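Furkdale Ethics Reader: help desk
Ticket 458
Subject: Footnotes in the Promising unit open against the wrong passage
Status: Resolved, with one bit left over
4 min read

Opened by Montserrat Soler

Hello all, and sorry in advance for the length of this. I teach the evening class that uses your Reader, and we've just reached the unit on promising. It's my favourite part of the whole course, so I was in there early getting my own notes ready. When I click a footnote in the second half of the unit, the wrong note comes up. It isn't random. The marker after the paragraph on deathbed promises gives me the note on promises made under threat, the marker after that gives me the deathbed one, and from there on everything is a step out until the end of the page.

You might say a careful reader would spot it, and perhaps they would, but in this unit it does real mischief. The paragraph on deathbed promises argues that we can owe something to a person who will never know whether we kept our word. The note that now pops up says a promise of this kind "binds nobody, and was never thought to". It was written about a highwayman! One of my students brought that to class as the author's considered view and built a rather good little essay on it, and I had to tell her that the author thinks the opposite.

I've tried it on my laptop and on the college machine, logged in and logged out. Same each time. The printed booklet is fine. Thank you for the Reader, by the way, we do love it.

Reply from the help desk

Dear Montserrat, what a clear report, and what a horrible note to have in the wrong place. I can see it too. I've gone through the unit with a cup of tea and the booklet beside me, and your description is exactly right: all is well down to the example of the borrowed book, then there's a slip at the deathbed paragraph.

My first thought was Zister, the bit of the site that matches markers to notes, which has form for this. I rebuilt the unit's notes in Zister and cleared the saved pages. No change. I also wondered if it might be the length of the unit, as Mofokeng (our page editor) used to get into trouble with anything over 4000 words, so I split the page in two on the test site. Still wrong, and at the same paragraph, so I've put it back together again.

Please tell your student that her essay sounds well worth reading all the same. Would you mind telling me whether you see two notes or one under the heading "Promises extracted by force"? I only see one, and the booklet has a pair. 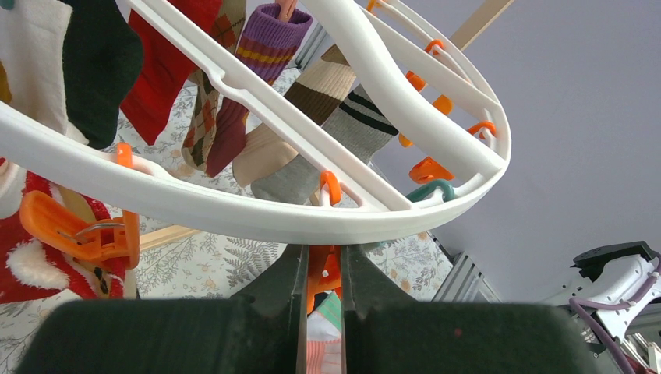
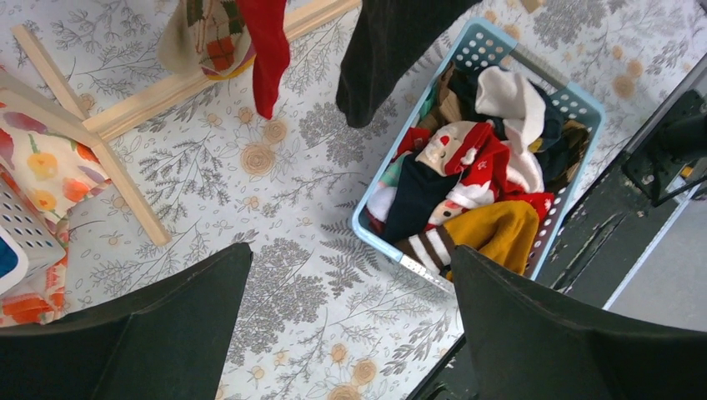
First picture: socks clipped to the round drying rack. Second picture: the light blue basket, full of clothes.

Montserrat Soler replied

One! I hadn't noticed, and I've been teaching from it for years. The booklet has the highwayman note and then a shorter one straight after, on whether a person who gives their word under threat ought to feel any regret at breaking it. That shorter one is missing on screen altogether. The odd thing is that a search for "regret" still finds it, but clicking the result only takes me to the top of the unit.

While I'm here, could I ask about the heading as well? "Extracted by force" makes it sound as though the matter is settled before we've begun. Some of my class think a forced promise is no promise at all, some think it's a real promise that one may be excused for breaking, and those two views lead to quite different places. I'd be happy with "Promises made under threat". That's a wish and not a fault, so do put it at the bottom of the pile.

Reply from the help desk

Found it, and it was your search that did it, thank you. The regret note is in the text, but at some point in the move from Sanosell (our old host) it lost its number and was given 70, which already belongs to the deathbed note. Zister then had a pair of notes claiming the same marker and did its best, poor thing. Everything after it slid along.

What I've done:

Gave the regret note its own number back and renumbered what follows, checking each against the booklet.

Rebuilt the unit in Zister and cleared the saved pages again.

Clicked every marker from the borrowed book to the end of the page. All of them open the note they should.

Fixed the search result, so "regret" now takes you to the note itself.

Could you have a look from your end before I close this? You may need to refresh the page once.

On the heading, I've passed your wording to the editors with my own warm support. They meet again in May. I can't change it myself, as the headings are part of the text the author signed off, and it would be a poor show to go altering those in a unit about keeping one's word.

Montserrat Soler replied

All correct here, on both machines. I read the deathbed paragraph and its proper note straight through and it made me want to teach the class over again. My student is rewriting her essay as an argument against the author, with the highwayman kept in as a comparison. Many thanks, and please do close it.

Help desk note

Closed. Heading request moved to the editors' list. Still to do: check the unit on gratitude for the same numbering fault, as it came over from Sanosell in the same batch.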